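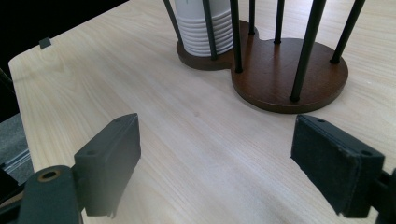 Cup stand on the test table, view from the wrist camera

Detector merges cup stack and stand rods, grasp planner then finds no valid grasp
Posted by Vira Derkach
Tags: perception, segmentation, grasp-planning, point-cloud

I'm working on a pick task where the arm has to lift one paper cup from a stack and put it down on the table. The stack stands inside a holder with a dark wooden base and thin black upright rods. The base has two lobes, and only the smaller one has cups in it.

The depth data is the problem. The rods are thin and come out as broken columns of points, some at the correct distance and some smeared back onto the white cups behind them. My clustering step (Euclidean, default tolerance) then joins rods and cups into one object. The planner sees something much wider than a cup and rejects every candidate as wider than the gripper opening. On the last run it sampled 4,000 candidates and kept none.

If I tighten the tolerance, the rods do separate, but the stack breaks into rings where the rims are. I have also tried removing small clusters under 1,000 points, and that sometimes deletes part of the stack as well.

The software is Torkora with the stock perception node. The colour image is fine, and I can pick out both cups and rods by eye without any trouble. Is there a setting I have missed, or do I need to write my own filter?

Cristóbal Yáñez
Don't cluster on depth alone. You have white cups and black rods, so use the colour. Run a 2D mask on the colour image first, project the mask into the cloud, and cluster only the points inside it. A plain brightness threshold may do for a first test, but it will let in the table, which is nearly as pale as the cups. Fit the table plane and remove it before you do anything else.

Two more things to do in the same step:

Shrink the mask by a few pixels before you project it. The smeared points are nearly all at the edges of the rods, and this removes most of them.

Don't throw the rod points away. Put them in the collision scene as thin cylinders. If you only filter them out, the planner will return a grasp that closes straight across a rod. I did this on a wire rack and bent a finger mount.

For the stack, stop trying to get a clean cluster. You know the shape, so fit a cone to whatever points are left. It doesn't matter then that a rod covers part of one side. I had good fits with 31 per cent of the surface missing.

Then limit the approach direction to straight down, within a few degrees. With rods all round the stack, a side approach has little chance, and sampling them wastes most of your planning time.

Facundo Durán
try a different camera, the thin rods never work on the cheap ones

Pilar Leiva
Agree with most of what Cristóbal wrote, but check your own gripper fingers too. If they are in view of the wrist camera, as they are in your picture, they go into the cloud as well unless the self-filter is on. In Torkora the self-filter uses the robot model, and if the finger pads in the model are smaller than the real ones you get a thin shell of leftover points. Set the padding a little larger and look at the cloud again.

I would also move the detection pose. Going by the picture, the tops of the rods and the cups are out of view, so the cone fit has only the lower part to work with and the planner knows nothing about the height. Take one view from further back, merge it with the close one, and plan from that. On our setup the second view added 51 milliseconds to the perception step – not enough to matter.

Vira Derkach
Thanks, the self-filter was off. I've turned it on and the cloud is a lot cleaner, though the rods still merge with the cups. I'll try the mask and the cone fit next and post the settings.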